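# Unit 4: Setting Up and Looking After the Bench Sorting Cell

Course handout, Prerix Technical Centre. To be read before the October practical.

The Postley bench cell consists of one arm on a raised base block, a two-finger gripper and a flat working surface. Students work first on the simulated cell and then on the physical one. The steps and the record sheet are the same for both. The simulated cell is shown with coloured pieces on the tabletop, during work at the bench.
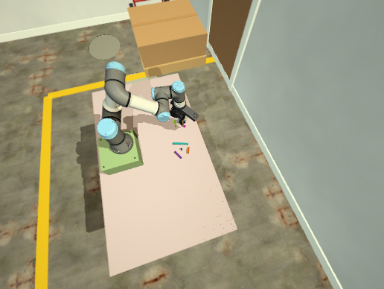
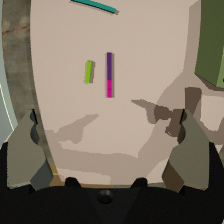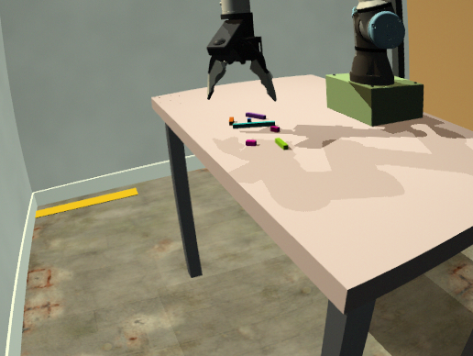

**Why is the gripper checked before the arm is homed?**

A loose finger changes the distance between the fingertips and the table. If the arm is homed first, the height offset is saved with that error in it and the whole procedure has to be repeated.

## 4.1 Before power is applied

1. Confirm that the isolator is off and that your tag is on it.
2. Check the bolts holding the base block to the table. Report any bolt that turns by hand; do not tighten it yourself.
3. Check the screws on the mounting foot in the same way.
4. Move each finger lightly from side to side. There should be no play.
5. Wipe the inner faces of the fingers with a dry, lint-free cloth. Solvent must not be used on the pads.

## 4.2 Homing and height offset

Load the cell file and select the Zusetov controller profile. Home the arm at reduced speed with one hand on the hold button. The order is shoulder, elbow, wrist, then gripper.

When homing is complete, bring the open fingers down over a clear part of the table and set the height offset with the feeler gauge. Enter the value on the record sheet. If it differs from the previous entry by more than the limit printed on the sheet, stop and repeat the checks in 4.1.

In the simulated cell the gauge is replaced by the clearance readout. Students should still write the value by hand, as the sheet is marked.

## 4.3 Trial picks

Pick and replace one long piece and one small piece, in that order. Long pieces are to be gripped near the middle. Approach from directly overhead and turn the wrist to suit the piece before lowering. A piece that swings when lifted should be put down and gripped again.

## 4.4 Service intervals

| Cycles | Work required |
|---|---|
| 1000 | Clean finger pads; check finger screws |
| 2000 | As above; inspect cable at wrist |
| 3000 | As above; replace pads; repeat height offset |

The cycle count is read from the maintenance page of the controller. It must not be reset except after the 3000-cycle service, and the reset is to be initialled by the member of staff in charge.

## 4.5 Faults

Fault 58 on the McKinnon gripper driver means that the fingers did not reach the commanded opening. Clear the area, isolate the cell and look for debris in the finger slides. If the fault returns after one restart, leave the cell isolated and enter it in the log.

Reading for the next session: Unit 5, sections 5.1 and 5.2. Record sheets are to be handed in at the end of the practical.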